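Flallby council: bottle deposit vote put off until April

hedgerow18
The Flallby council voted last week to delay the deposit scheme vote again. It was meant to be settled before the summer. The two parties in the coalition can't agree on who pays for the collection points.

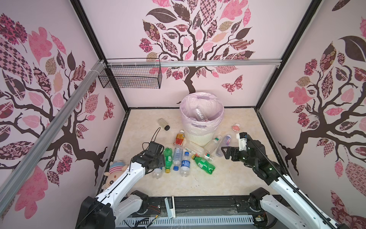
My own view is that the smaller party is holding out for a seat on the planning board and the scheme is what they're bargaining with.

Castitix
Don't agree. The petition had 1472 names on it and a good few were against. They were right to wait.

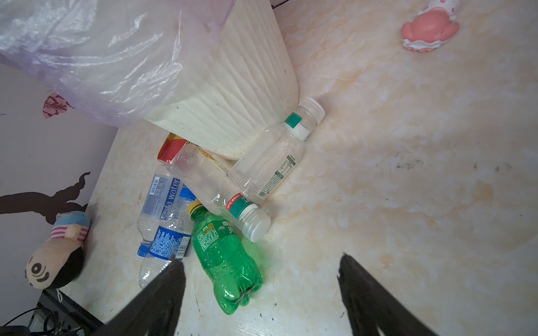

Drinks bottles around the base of a lined bin

Broreck
Against the cost, not the scheme. Read the wording.

Castitix
I did read it. Page 3 says "in its present form".

hedgerow18
The vote was nine to eight, so one councillor could change it.
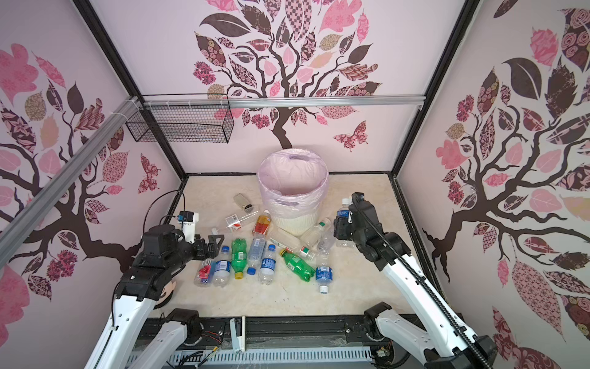 Turnout is what worries me more. If April is a by-election month as well, hardly anyone will follow the debate. The draft doesn't say what happens to glass either, and when you get plastic and glass bottles lying on the same floor, as they are there, somebody has to sort them.

Broreck
Glass is in the annex.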